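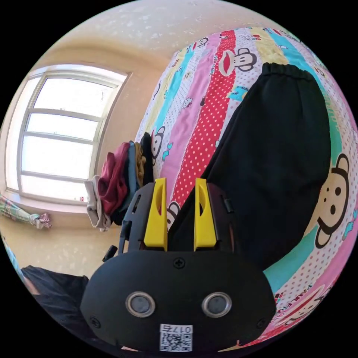 Bedroom, the striped bedspread.

Bedroom safety check, Horgan Lodge, Skilcombe
Done 8 December 2021, next one due in February

I've gone through the usual list and put my comments under each line, so it's a bit wordier than the form we were given (sorry, the boxes on that one are tiny!). Anything marked OK needs nothing doing. Anything marked ACTION is on my list and I'll tick it off when it's sorted.

1. Bed frame steady, no loose bolts
OK. I gave it a good shove from both ends and it stayed put. One bolt took a quarter turn with the hex key, the rest were tight already.

2. Slats and mattress
OK. Slats all seated. The mattress is the Ulton one we bought for this room and the fire label is still stitched on, which is more than I can say for the one across the landing.

3. Bedding clean, no tears, nothing trailing
OK, mostly. I do love this cover, it's about the most cheerful thing in the house, all those stripes and Paul Frank monkeys, with Hello Kitty turning up in between. Seams are sound and the poppers still do up. Dark fabric was hanging down over the side though, and I'd rather it was tucked in or folded so it can't catch a foot at night.

4. Clothes and linen put away
ACTION. There's a stack of folded clothes at the side of the bed, maroons and greys and browns. Beautifully folded, I must say, but a stack like that only wants one elbow and the whole lot's on the floor. Top shelf of the wardrobe has room.
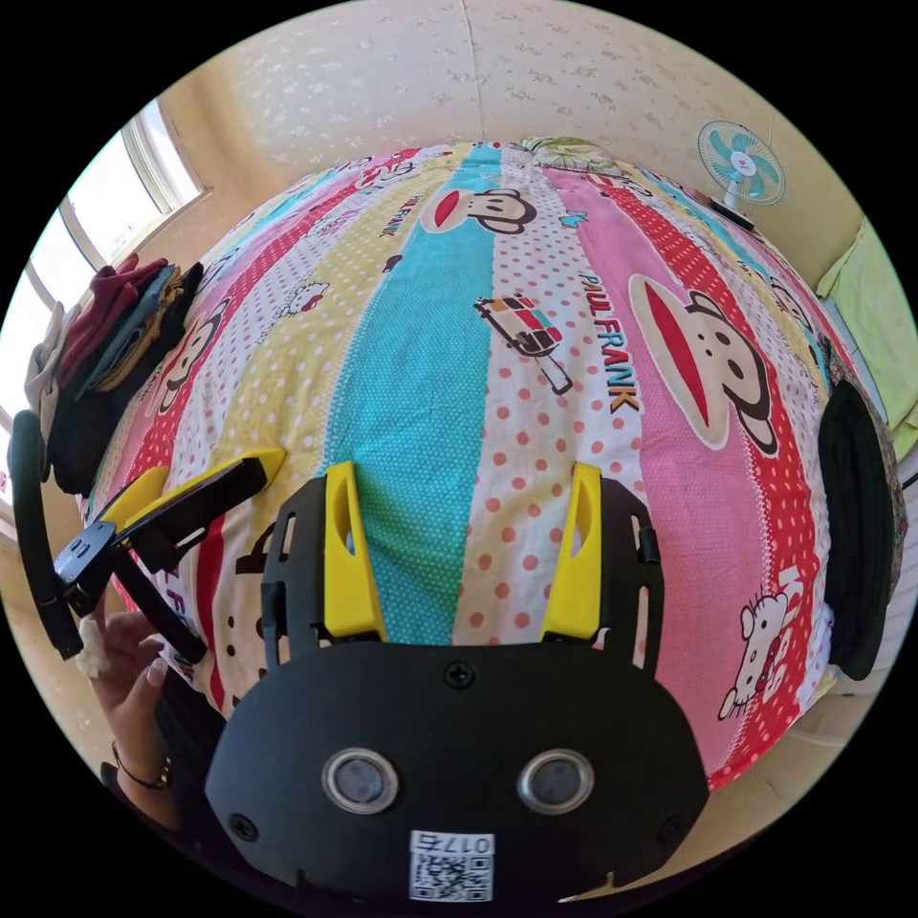
And while the wardrobe's open, would somebody please swap the wire hangers for the plastic ones in the landing cupboard? I caught my sleeve on one again.

5. Wardrobe fixed to wall
OK. Bracket is tight. The doors stick a touch in damp weather but they've always done that.

6. Window opens, restrictor working
OK. Opens to 100 mm and stops, as it should. I wiped a bit of mould off the bottom seal, so keep an eye on it through the winter and leave the vent open.

7. Items hung on or near the bed
ACTION, a small one. Little bits and pieces are hanging against the side of the bed by the window, a black pouch and something pink among them. I don't mind that at all, it's handy, but I'd like anything on a long cord or strap shortened or moved to the hook behind the door.

8. Heater clear of fabric
OK. Plenty of space. Please don't dry socks on it! The Mutville leaflet has a page on this and I've pinned it up in the kitchen.

9. Sockets and leads
ACTION. Plate on the double socket has a hairline crack by the left screw. Still firm and nothing showing behind it, but I've ordered a new one, part 201, and until it's fitted use the socket by the door.

10. Cushions and pillows
OK. Black cushion and the floral pillow are both fine, and I found no split seams on either.
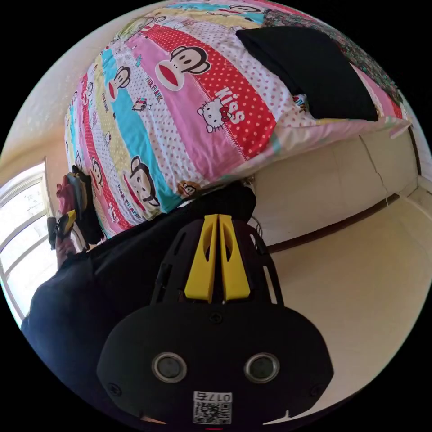 Black cushion on the quilt.

11. Smoke alarm
OK. Tested at 930 hours, loud enough to set the dog next door off. Battery changed.

12. Floor clear from bed to door
OK, with one grumble about the rug. Corner was curling up so I've put fresh grip tape under it.

So that's items 4, 7 and 9 to do. The first two are a few minutes' work and I'll look in again once the socket plate has come.

Horgan Lodge, Skilcombe | Contact the house office | © 2021 Horgan Lodge | Back to top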